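Robotics & Automation | Long Reads
4 min read
37 shares · 12 comments

Teaching a machine to stack the dishes

Hendrik Declercq spends most of his working day putting plates in a rack. He doesn't touch them. He moves a robot arm through the job from a controller, and every attempt is saved as an example for a computer to learn from.

The project is called Tedcombe, and it wants 2000 examples before the first full round of training. Declercq and his colleague Tín Nông work in 2 shifts, with the first starting at 8 in the morning. Each run begins with a dish somewhere on the table and finishes when it is standing in a slot, or when the operator gives up.
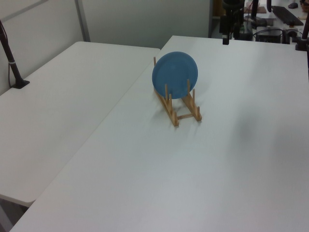
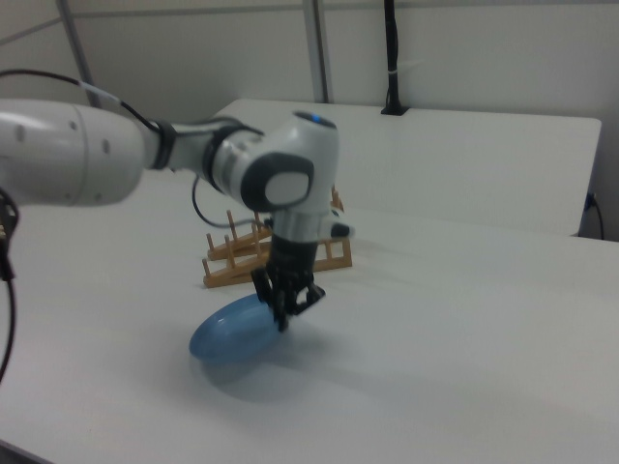 The rack with a plate in it, and the arm at work over a blue bowl.

Nông keeps the log. A failed run is marked and kept in a separate folder, and a run where the operator hesitates for more than 10 seconds is thrown out. The learning system copies what it is shown, she says, and it will copy a pause as readily as a good grip.

Bowls take longer than plates. The gripper has to get hold of the rim, and the angle that works at one end of the table is often wrong at the other. Declercq practised for 3 weeks before any of his runs were counted.

The starting positions come from a list that Nông wrote in March. Left to themselves, both operators kept setting the dish down in the same favourite spot, and an early version of the system could hardly manage anywhere else.

Training is done at Bundadov, where a new version is built from each batch and sent back for testing. The next batch will add cups, and Nông is still working on the list for those.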